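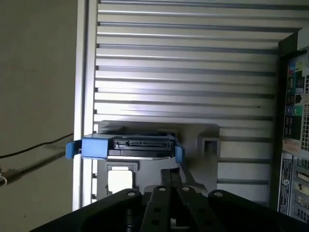

Hard drive in its blue caddy, connector edge facing out, with the rear I/O panel to the right.

Removing and refitting a caddy-mounted hard drive

These notes apply to desktop cases where the 3.5-inch drive sits in a plastic caddy and the caddy latches into a bay bracket. Banard and Jimaseck cases both use this arrangement, with small differences in the latch.

Tools: a small Phillips screwdriver, a flashlight, a dry brush, masking tape and a pen. Caddies of this type are usually tool-free, but keep the screwdriver for the side panel.

Before opening the case

Back up anything you need. Shut the computer down fully (sleep mode is not enough), switch off the power supply and unplug the cord. Hold the power button in for 7 seconds to drain the residual charge. Label the audio plugs with tape before pulling them. Pink is normally the microphone and green the line out, but on boards with extra jacks the colors are easy to mix up in poor light.

Lay the case on its side on a firm table. Touch bare metal on the chassis before touching the drive, and again each time you return to the work.

Removing the drive

1. Pull the SATA data and power plugs straight out by the plug body. Some data cables have a metal clip that must be pressed first. Do not rock the plug up and down; the plastic tongue inside the connector snaps easily and cannot be repaired at home.
2. Squeeze the caddy tabs toward the drive. On most models both ends must release together.
3. Slide the caddy out level. If it binds after an inch, push it back in and start again.
4. Flex one side of the caddy outward until the locating pins leave the screw holes, then lift the drive clear.

Cleaning

Brush dust out of the bracket and the ventilation grille. Do not use a household vacuum inside the case. Leave the connector contacts alone unless there is visible lint, which can be lifted with the dry brush.

Refitting

Seat all the pins before sliding the caddy in. The latch should click. Reconnect power, then data, and check that neither cable touches a fan. Tight bends near the plug are a common source of read errors; leave at least 35 mm of straight cable behind it.

If a tab breaks, replace the caddy. Plotura sells them in packs of 2. Glue does not hold on this plastic, and a loose drive will vibrate against the bracket.

Notes by Munther Hakim. Last checked in August.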